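Stunine Hand Trials – Frequently Asked Questions

Who runs the trials?

Mahlet Yimer is responsible for the test plan and Bereket Gebremichael looks after the controllers. Questions about booking go to Mahlet.

Which hands do you compare?

At present the Skudent hand and the older Galar hand. Both are fitted to the same pair of arms, so the programme does not need to change when we swap them. A swap takes around 10 minutes. 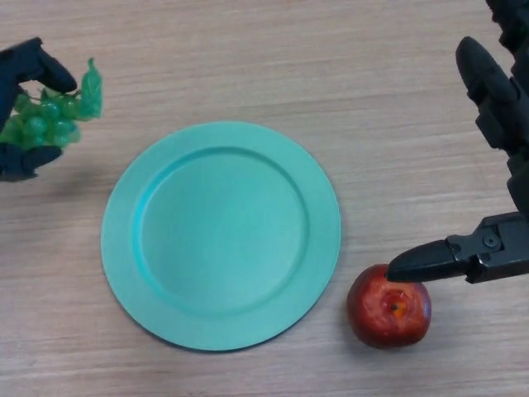 Why do you use such simple objects?

We want other labs to repeat our test without buying special items. The basic task, which we call Gashaw, asks the arms to move fruit to a plate, and it is scored on the grip and on the placing. A bunch of grapes with many small round berries gives the fingers an uneven shape to close on, while an apple is glossy and rolls easily, so a fingertip coming from above must not push it to the side. The plate has a wide flat rim, and dropping the fruit on the rim is counted as half a point.

How many attempts does each hand get?

Each hand gets 12 attempts per object. If an arm stops because of a controller fault, we repeat the attempt and write the fault in the log.

Can I bring my own controller?

Yes, if it can send position commands at 90 Hz or faster. Please write to Bereket before you come – he will need your message format and the name of your emergency stop connector. We had two visitors in August with the wrong plug, and they lost the whole morning.

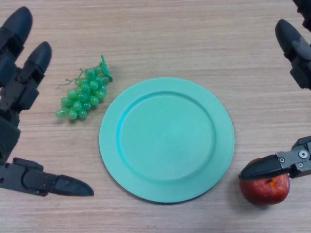 If your controller is slower than this, you can still join, but the results go in a separate table. We do not mix them with the main results.

Do both arms have to move together?

No. The left and the right arm may work one after the other, and the time limit is the same. Most teams start with one arm and add the second later.

What is a passing score?

There is no pass or fail. For the comparison table we ask for at least 7 clean placings per object – below this number, the average time does not tell very much.

When do I receive my data?

The log files are ready the same evening. Video takes longer, and you must ask for it on the booking form.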